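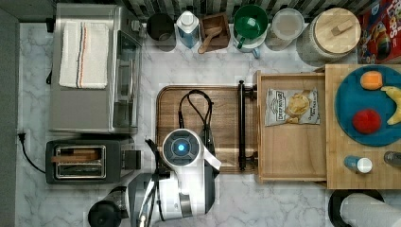 図1 カウンター全景(上方より)。左に加熱機器、奥に容器列、中央に木製カッティングボード。

発表者ノート:小規模キッチンにおけるカウンター面の区分と布類の管理
Stendo キッチン計画研究会 June 定例

スライド1 導入
図1を出したまま話し始める。本日の対象はカウンター上の物の配置に限る。吊戸棚、シンク下は扱わない。持ち時間は30分、うち質疑8分。

スライド2 区分の考え方
面を加熱、保管、作業の三区分で読む。加熱はオーブントースターと二枚焼きトースター。いずれも壁側に寄せてあり、作業面への張り出しは小さい。保管は奥の一列。キャニスター、ボトル、匙を入れた木箱、マグ、ガラス容器が並ぶ。高さの異なる容器を一列に置く場合、手前に低いもの、奥に高いものという通常の原則は使えない。取り出し頻度で左右を決める。
(ここでJandus式配置表を配布。表の読み方は説明しない。資料末尾に注記あり)

スライド3 ボードと引き出しの干渉
引き出しを開けると、取っ手がボード右端の近くまで来る。ボードを常置する計画では、引き出しの全開時の突出量を先に測り、残りの幅からボード寸法を決める。当方の標準図では奥行270 mmのボードを基準とし、突出側に158 mmの余裕を取る。数値は標準図のもので、図1の実測ではない。
引き出しの中身にも触れる。開いた引き出しにポテトチップスの袋が入っている。袋物は上端が引っ掛かりやすいため、立てずに寝かせて収める。
ボード上の黒いケーブルは区分外の物として扱う。刃物を使う前に作業面から外す。電源コード類は壁側へ集約する。

スライド4 布類の置き場
オーブントースターの天面に白地に橙と青の細い縞のキッチンタオルが掛かっている点を指す。加熱機器の天面は布の定位置としない。使用前に必ず外す。外した布の行き先を決めておかないと、結局は作業面に戻る。
候補は、側面フック、引き出しの取っ手、独立したバーの三つ。取っ手掛けは開閉のたびに布が動くため、当方では推奨していない。 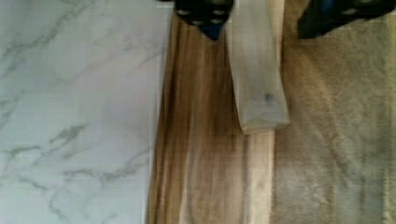 図2 布と下の面

布の管理では、掛ける位置と同時に、下端がどの面の上に来るかを確認する。掛け位置だけを図面に記入すると、垂れた部分の占有範囲が漏れる。図2の布は細長く垂れ、下端はほぼ水平で、木の面の右寄りに重なっている。左隣は灰色の筋が入った白い大理石調の面である。平面図には布の幅と下端位置を破線で記入し、食材を置く範囲と重ねないこと。下端近くに小さな暗い灰色の点があるが、写真からは汚れか織りの一部か判定できない。点検票には「要確認」とだけ書き、推定で交換としない。

スライド5 点検票の使い方
点検票はGrigaitė版を使用。記入欄は位置、用途、交換の要否。食器用と台拭き用の区別は色ではなく掛け位置で行う。柄違いの布を買い足すと色分けは崩れる。
質問が出た場合:洗濯頻度は本発表の範囲外。Lultoritzの別資料を案内する。

スライド6 質疑
図1に戻して待つ。配置表の残部は受付側の机に置く。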